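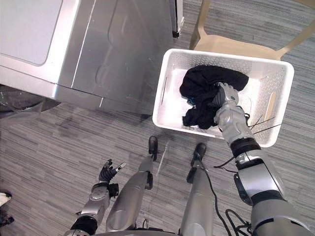 Dristdale Allotment Society: minutes of the winter meeting, January 10, 2026

We started late, as the hall door was stuck again and I'd gone to the wrong end of the building with the key (sorry, all). Apologies were read and the last minutes agreed, with one spelling put right.

Water. The bill came to £255, which made a few of us wince. Somebody's tap by the Faulkner Lane gate had been dripping since autumn, and it was mine. Fixed now!
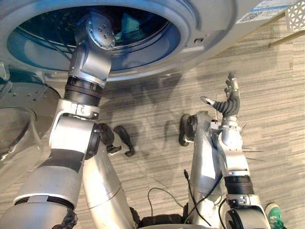 Minutes taken and typed up by the secretary, plot 8

Seed potatoes. The Clandik order goes in at the end of the month, so please get your slips to me before then. We had a long and rather heated chat about earlies, and I still say they're worth the bother.

Shed roof. Two quotes so far, the cheaper being £145 for felt and nails. Agreed to go with it, weather allowing.
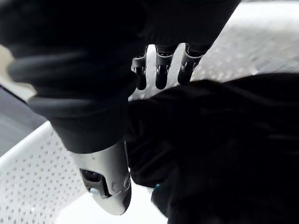 The old felt can go in the skip if we book one, and I said I'd ring round. Rents stay at £30 for the year, agreed by everyone in the room.

Any other business: rats, briefly. Also the lost wheelbarrow, still lost.

Next meeting in February, same hall, and I'll bring the right key.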